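Notebook, Flarnska perception/tooling
Saturday, mezzanine bench

Carried over from the last entry: relative pose between the two hand-held grippers still jumps when the tag on the partner gripper goes oblique. Plan for today was to find out whether the jump comes from the detector, from the pose solve, or from the time alignment between the two streams. Was fairly sure of the time alignment. Wrong, see below.

Setup
Tray on the wooden table, oval placemats as the objects. Task is the usual one: placemats moved on the tray, one gripper per side. Wide lens on both grippers, fisheye model, intrinsics from the Cisternas calibration tool. Did not recalibrate. Reprojection error on the stored intrinsics was fine last time and the lenses have not been touched.

Software
Torkorik at current head plus my local branch (tag-refine). Map built in Markthorpe from a slow sweep of the room before any task clips. Both grippers localize in that map independently. The tag on the cube is only used as a cross-check on relative pose, and later as a constraint in the joint smoothing step if the cross-check is good enough.

Run 1
899 frames, left-hand stream used as reference. Map tracking held for the full clip on both grippers. Tag detected in 449 of them, which is lower than I would like but the partner is out of view for a good part of the task. Of the 449, the solve flipped in 88. Flip meaning the normal lands on the wrong side of the viewing ray, the standard two-solution ambiguity for a planar tag.
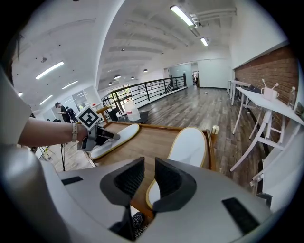
Flips cluster. They are not spread over the clip, they come in runs, and inside a run the reprojection error of the two solutions is almost equal. So the solver is picking on noise. The detector corners look good in every flipped frame I opened, subpixel refinement converges, no sign of blur. That rules out the detector for this clip.

Time alignment: shifted the partner stream by one frame in each direction and re-ran. Flip count did not change at all, which in hindsight it can't, the tag solve is single-frame. The shift does change the residual against the map-based relative pose during fast motion, so offset still matters for the smoothing step. Put the offset estimate back to where it was.

Things tried on the flips, in order:

a) Keep the lower-error solution, no prior. Current behavior. 88 flips.

b) Keep the solution closest to the previous frame. Removes isolated flips, makes the long runs worse. If the first frame of a run is wrong then all of it is wrong. Reverted.

c) Keep both solutions, score each against the map-based relative pose, take the better. Flips gone in Run 1, down to 2. Both of those are at frames where the map track itself is weak, so the reference is bad and I don't blame the scoring.

Going with (c). Objection to (c), writing it down so I don't forget it: the tag is supposed to be an independent check on the map tracks, and now the map tracks choose the tag solution. For a sign ambiguity I think this is acceptable. The two candidates are far apart in rotation and the map would have to be badly off to choose the wrong one. But the residual reported by the cross-check should not be quoted as independent any more. Added a flag to the output (disambig_src) so that anybody reading the residuals can see which ones used the map.

Map tracking notes
Background in this room is mostly good for features. Brick and railing both give plenty. Two problems:

Railing. Evenly spaced balusters, so the matcher happily shifts by one. The ratio test gets rid of most of it. What is left shows up as a small sideways step in the track when the near field is mostly tray. Geometric check threshold tightened on my branch, steps are smaller, not gone.

Floor. The sheen reflects the ceiling lights in long streaks, and the streaks move with the viewpoint. Markthorpe had triangulated some of them as points below the floor. Added a plane cut: fit the floor, drop anything under it by more than the margin. Cheap, runs once per map. Should probably be on by default for any room with a finish like this one. 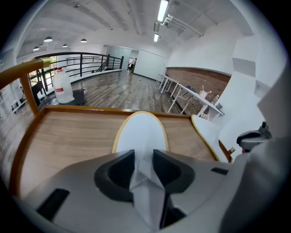

Self-mask. The gripper body takes up the bottom of the image and the mask I inherited was drawn for an older housing. It lets a strip of the housing through along the side. Static features on the gripper vote for zero motion, which pulls the track toward standing still during slow moves. Redrew the mask with a wider margin and left the fingers out as a separate layer, since they open and close and a fixed outline does not cover them. For now the finger layer is the union over the full opening range. It wastes some pixels in the middle of the image where the tray is. Acceptable.

With the new mask the two remaining flips from (c) go away too. So the weak map frames were probably the mask all along. Would like to see that on a second clip before I believe it.

People walking in the background: no measurable effect on the track. Left the dynamic mask off, it costs more time than the rest of the front end together.

Bugs
- Torkorik reads the mask once at startup and does not check its size against the stream. A half-size mask loads without a word and gets applied to the top left corner. Lost most of an hour. Added an assert.
- The viewer draws the partner gripper with the cube offset applied twice. Display only, poses on disk are right. Not fixed.
- Rerunning with the same output name appends to the residual log. Delete the log first or the counts come out wrong.

Open
- Second clip with the new mask and (c), same thresholds, no tuning in between.
- Joint smoothing with the tag as a constraint. Weight it by viewing angle and not by reprojection error, which is useless near the ambiguity.
- Check whether a second visible face of the cube would make (c) unnecessary. The solver takes one face at present. The board code in Cisternas could take the whole cube as a rigid set, but it needs the measured cube geometry and I have only the nominal one.
- Move the plane cut from my branch to head.
- Decide on the baluster problem. Option is to down-weight matches on repeated structure, other option is to live with it and let the smoother handle the steps. Leaning to the second until I see a clip where it hurts.

Branch pushed, map and both track files are in the run folder next to the old ones. Old mask kept under its old name, do not use it with this housing.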